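Antes de meternos con los pasos, una confesión: yo aprendí a lavar punto a base de encoger jerséis (el último, uno precioso de mi amiga Hanne Miettinen, que todavía me lo recuerda). Así que esta guía la he escrito con cariño y con algo de culpa. Vale para cualquier prenda tejida con puños o cinturilla de canalé.
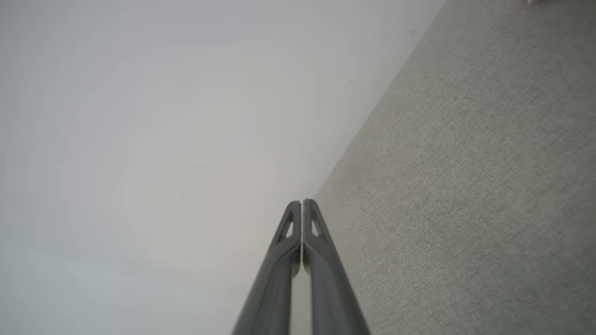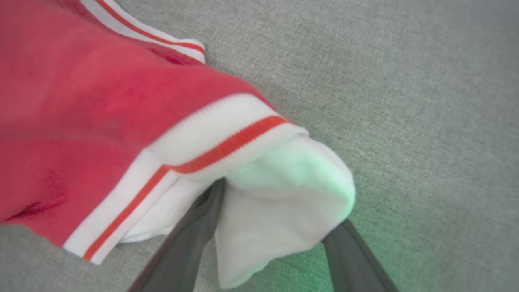 Punto rojo con puño blanco de canalé.

## Sección 4. Lavado a mano de prendas de dos colores

El rojo junto al blanco es la combinación que más disgustos me ha dado, ¡con diferencia! Si tu prenda es de un solo color puedes saltarte los pasos 1 y 2 e ir directamente al barreño.

1. Moja un bastoncillo en agua fría y frótalo por dentro de una costura, en la parte de color.
2. Mira el bastoncillo. Si sale limpio, adelante. Si sale rosado, yo no la sumergiría: limpia solo las manchas con un paño húmedo, o llévala a una tintorería de confianza.
3. Llena el barreño con agua fría, unos 4 litros para un jersey de adulto, y echa un tapón de jabón Clustano para prendas delicadas. Remueve con la mano hasta que se disuelva del todo.
4. Dale la vuelta a la prenda, métela y apriétala suavemente. Nada de frotar ni de retorcer (ya sé que apetece).
5. Sácala en cuanto la veas limpia. Yo no paso de cinco minutos con los colores fuertes.
6. Aclara con agua a la misma temperatura hasta que deje de salir espuma.

> **Precaución:** no dejes nunca una prenda de dos colores en remojo toda la noche. Tampoco la amontones mojada en el fregadero «un momentito», que es justo cuando el color pasa de un lado a otro.

### 4.1 Secado

1. Extiende una toalla clara, pon la prenda encima y enróllalo todo como un brazo de gitano. Aprieta a lo largo del rollo.
2. Desenrolla y pásala a una superficie plana y seca. Yo uso la rejilla Shiferaw, pero otra toalla sirve igual de bien.
3. Coloca las mangas bien abiertas, sin cruzarlas sobre el cuerpo, y recompón los puños con los dedos: junta los canales hasta que recuperen su ancho.
4. Dale la vuelta cuando la cara de arriba ya no esté fría al tacto.

**Nota:** si el puño va doblado, desdóblalo para secar. El pliegue tarda muchísimo más que el resto y luego huele a cerrado.

### 4.2 Si el blanco se ha teñido

¡Que no cunda el pánico! Y sobre todo, no la seques todavía. Vuelve al paso 3 con agua limpia y fría, lava solo la zona blanca y deja la parte de color fuera del barreño, sobre una toalla. A mí me ha funcionado casi siempre, menos con una bufanda de Cescombe que acabó rosa entera y que sigo usando para pasear.

Para las bolitas, espera a que la prenda esté completamente seca y mira la sección 5.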